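A Morning at Usdale: What the Robots Do and Who Works Next to Them

I finally got to Usdale in August, after talking about it for the better part of a year, and I'm so glad I did. The plant belongs to Zolton, who make small fitted parts for other people's products (stoppers, plugs, pegs, the sort of thing you hold every day and never think about), and it opens its doors to visitors a few times each summer. You sign up, you get a badge and a pair of safety glasses, and off you go.

I had pictured a big dark hall with sparks flying. It's a bright, low building with a bike rack out front and tomatoes growing by the loading dock. Inside it was quiet enough that our guide, Evaristo Rinaldi, hardly had to raise his voice. He started on the sorting line as a summer job and never left, and he now looks after the cells where people and robot arms share the work. He's a wonderful guide! He answers the question you asked, and then the one you were too shy to ask.

We started at the old sorting benches, which are still in use for odd jobs. The stools are worn down on one side from years of people leaning toward the light. On a normal shift, Rinaldi told us, a sorter would pick up a part, roll it between finger and thumb, check it for chips, and set it down in a tray. Then the next one. He held up his own right hand and showed us how he used to tape the thumb. Everyone in our group who had ever worked a line nodded at that, me included (two summers in a cannery, long ago, and I can still feel it in my wrist when it rains).

The plant has 198 people on its books. Somebody near the back asked whether that number had gone down when the arms came in, and I was pleased that Rinaldi didn't duck it. Fewer people sit at the benches than before, he said, and some of them moved to setup, packing or inspection. A few didn't like the new jobs and left. He said that last part plainly and let it stand.

After that we walked through to the cells, which is what I'd come for. An arm doing one small job over and over is a lovely thing to watch. The fingers close, the part comes up, and you catch yourself holding your breath for something the size of a cork.

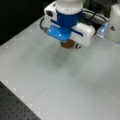
Sokol said the speed was never what mattered to the people on the benches. It was the grip. You'd get a batch that was a hair wider than the last one, and your hand would know by the third piece, but nobody could write down what your hand knew. When the arms came, all of that had to be put into words for the first time, and the ones who had the words were the sorters. So for a whole winter the engineers kept coming over to ask how hard is too hard, and which way do you turn it, and how do you know when to throw one out. Sokol had worked there a long time by then and had never been asked a thing about the job before.

I thought about that for the rest of the tour, and it changed what I paid attention to. Take the setup sheets. Each cell has a clipboard hanging beside it, and the notes are in half a dozen different handwritings. "Slow down for the short ones." "Check the fingers after lunch." "If it drops 2 in a row, stop and call." They're written by the operators, and the software people are expected to read them before they change anything. Rinaldi said it took a few loud arguments to get that rule made. Now an operator can stop a cell without asking a supervisor first, and he told us this with more pride than he showed for any of the machinery.

We also got to see the training corner, which I could have stayed in all day. New operators spend 3 weeks there before they go near a live order. They learn to set up a job from scratch, change the fingers, teach the arm a pickup point, and get it going again after a fault. One trainee was trying to set a pickup point and kept missing it by a whisker. She'd nudge, try, frown, nudge again. When she finally got it our whole group clapped, and she went pink and laughed and went straight back to work.

I asked one of the packers what she liked about the change. Her shoulders, she said. She used to go home and not want to lift a saucepan. What she misses is the talk. The benches faced each other, so you could chat all day with your hands busy, and the cells are spread out. People catch up at breaks now, and the breaks have gotten louder. There's a plan to turn some of the cells around so operators can see one another, and I hope they do it.

Not everything is settled, of course. Pay for the new operator grade is still being worked out, and the night shift, which is small, would like a second person on the floor. Rinaldi mentioned both before anyone brought them up. There was also one cell standing idle with a handwritten sign reading "Sulking, ask Monika," and no amount of begging would get him to tell us the story.

The visit ends in the canteen with coffee and a very good plum cake. If you'd like to go, a few practical notes. The bus from Cikamcombe stops right at the gate, but the last one back leaves in the middle of the afternoon, so check the time before you sit down to cake. Parking is free and fills up early. Wear closed shoes or they'll lend you a pair, and the loaners are not pretty. The tour is all on one level, with plenty of places to sit. Kids are welcome if they can keep their hands to themselves for a couple of hours, and the two in our group managed it better than I did.

I've already put my name down for the next one. They're hoping to open the tool room by then, where the gripper fingers get made and mended, and I have a whole page of questions ready.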